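4.2 First chore: clearing a table

Can a machine tidy up after snack time yet? Partly, and trying it is the best fun in this guide! Start with packages and a can before you move on to cups or cloth.

1. Cover the table with the fabric mat and smooth it flat.
2. Set out a few boxes and lay one empty can on its side.
3. Select Clear Table on the Mirov panel and set speed to 30.
4. Press Start and keep your hands back.

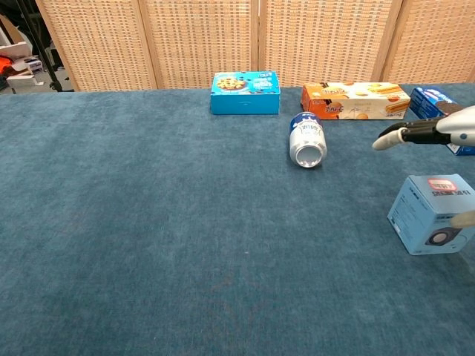 Figure 2. Gripper near a can lying on its side, with boxes on the table.

Boxes with flat sides are the easy part. A can on its side may roll when touched, so expect misses, and do cheer when it gets one!

Note: If code 951 shows, the arm has lost its grip. Press Reset and go back to step 2.

CAUTION: Never use full or open cans. Do not leave the arm running alone.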